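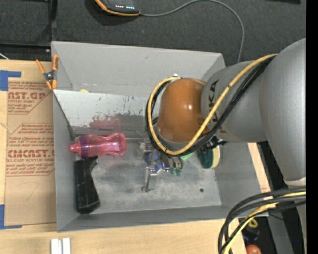

Media release

Purkus extends household goods sorting service to Drurent depot

Purkus, the not-for-profit distributor of donated household goods, has extended its sorting and packing service to the Drurent depot, where mixed cleaning and kitchen items will be prepared for families moving into new rental homes. The service commenced in November and operates every day except Sunday.

Goods arrive at the depot in mixed lots from retailers, wholesalers and community collection points. They are tipped into large grey bins, separated by type and checked for damage before being allocated to a starter kit. Sponges, bottles, cloths, dish brushes and other small articles make up the greater part of each delivery.

Under the arrangement, Purkus will supply starter kits to 37 housing and settlement services across the region. Each kit contains 26 items chosen to meet the needs of a household in its first fortnight, including washing-up supplies, laundry basics and a small selection of kitchen utensils. Larger kits are available on application for households of five or more people.

A trial conducted earlier in the year at the organisation's Panyasiri site resulted in the dispatch of 554 kits. Feedback from participating services indicated strong demand for everyday cleaning products, which tenants often need on the day they collect their keys. The contents of the standard kit were revised accordingly, with an additional scouring sponge and a second bottle of dishwashing liquid replacing the decorative items previously supplied.

Purkus expects to distribute more than 2000 kits from the Drurent depot in its first full year of operation. Transport to regional centres will be provided by Disetance, the organisation's freight partner, with deliveries scheduled fortnightly. Services in outlying areas may nominate a central collection point.

The organisation welcomes donations of new and unopened household goods from businesses. Bottles must be sealed and labelled, and sponges and cloths should be unused. Aerosols, glassware and products past their use-by date cannot be accepted at the depot. Businesses offering full pallets are asked to book a delivery time before dispatch.

Housing and settlement services wishing to register for the program may do so through the Purkus website. Applications are assessed monthly.

Media enquiries: Purkus Communications Office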